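**Rollent agent 7 patch broke our print server, anyone else?**

**gbacklund** wrote, 17 November 2018:

Pushed the Rollent update to the Kellcombe office last night. 2175 endpoints, mostly fine, but the print server now throws a service timeout on every reboot. Rolled it back, came good. Put it on again, same thing. Vendor says "known behaviour", no KB number. Anyone seen it?

- Gunnel Backlund

---

**tkasten** wrote:

Yep. Same here on two servers. Spooler starts before the agent finishes its scan and just gives up. Set the spooler to delayed start and you're right.

Wouldn't roll back if I were you. The patch closes the privilege bug from March, and thats a nasty one.

---

**finn_g** wrote:

Disagree with Torben. Delayed start is a bandaid. We did it and then the label printers dropped off every morning till somebody kicked them. Exclude the spool folder from the boot scan instead.

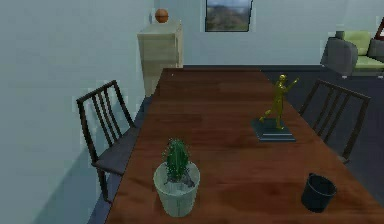 Exclusion goes under Policy > Startup > Paths, NOT the general exclusions page, that one gets ignored at boot. Took me a whole evening to find. Do it on a test box first and leave it alone for a couple of reboots, treat it like the cactus in the pot on the table there, fiddling won't help. Then push to the rest.

Finn

---

**tkasten** wrote:

So you're leaving a folder unscanned on a server every user in the building can write to. No thanks. Spool folder is exactly where I'd drop something.

---

**finn_g** wrote:

Boot scan only. Realtime still covers it. Read the post mate

---

**rkleinschmidt** wrote:

Realtime covers it once the driver is up. There's a gap. Small one but it's there. We run Nolte for logging and you can see the gap in the event times if you line them up.

Not saying don't do it. Just write it down somewhere so the next admin knows.

---

**gbacklund** wrote:

OK tried both. Delayed start: boots clean, no timeout. Exclusion: also boots clean, but wants a sign off from our security people, who take forever.

Going with delayed start for now. No label printers here so Finn's problem shouldn't bite.
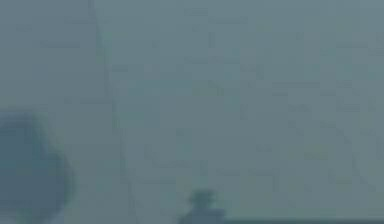 *Very blurry, sorry.*

---

**btedesco** wrote:

Has anyone got this going alongside Prurnident? We have both (don't ask) and the timeout hits even with delayed start. Event 7 in the agent log, then nothing.

---

**tkasten** wrote:

Two agents hooking the same boot scan? Pick one Brunello. Seriously.

---

**btedesco** wrote:

Not my call. Contract runs till March.

---

**rkleinschmidt** wrote:

Turn off the startup scan in Prurnident and leave it on in Rollent. Had to do that at my last place. Needs a full shutdown after, a restart wont pick it up.

---

**btedesco** wrote:

Ta, will try tonite and report back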